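## The long table: what we wiped, what we moved, what stays

Dear colleagues,

In April we began to share the long white table between two teams, and since then I have received many small messages about it. Someone cannot find a mouse, someone's cable goes under another person's keyboard, someone asks who is allowed to throw away an old bottle. Tien-fu Yip from the Stereck side and I sat down with all these messages over a pot of tea, and we made a short list of habits which we hope everybody can accept.

The first habit is the cloth. We ask that the surface is wiped at the end of the afternoon, at 5.30 or when your team finishes, and also the keyboards if you have used one that is shared. Grey cloths are kept in the drawer under the printer. Please take one, use it, and put it in the washing bag afterwards. Do not leave it on somebody's chair, as happened to me.

The second habit is about the space between the monitors. When people work on both sides of the table, the backs of the screens become a kind of wall, and things collect behind them. Bottles, boxes and bags should go to the shelf when you leave for the day. If you need something near you the next morning, write your name on it.

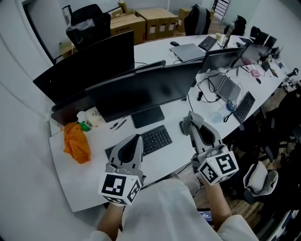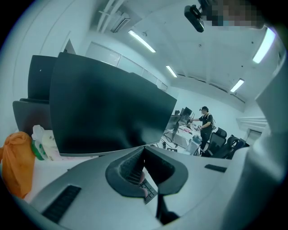
Cables are more difficult. I know that many of you need your laptop, a second keyboard and a charger at the same time, and I do not want to make rules which nobody follows. Anitha Namboodiri has ordered 30 cable clips from Zesico and they should arrive before the end of the month. They stick to the underside of the table and can be removed without a mark. Until then, please bring your cable along the back of the monitor and down, and not across the place where your neighbour puts their hands.

Drinks can stay on the table if they have a lid. We had two accidents with open cups in the winter, and one of the keyboards has still a key which does not come up properly (it is the letter B, so the people of the Borero project suffer the most). Open cups are welcome in the kitchen and on the low table by the window.

Some of you asked about pens. There is now a jar for them beside the printer. Pens left on the table in the evening will be put there, and after this they belong to everyone. I am sorry if your good pen is already in the jar, you may take it back.

For monitors, please ask before you turn one to the other side. The Iyer group needs its screens in the same position from one day to the next, and it takes them a long time to arrange everything again. If you only want to show something to a colleague, the small meeting room has a large screen and it is free most mornings before 9.

The shelf has 26 places, and each person can have one. The labels are in the top drawer. Tien-fu keeps the list, so tell him which place you have chosen, and tell him also if you leave the office for a longer time and somebody else can use it.

We will look at all of this again when the clips are installed. Suggestions can be put in the box in the kitchen or sent to me directly.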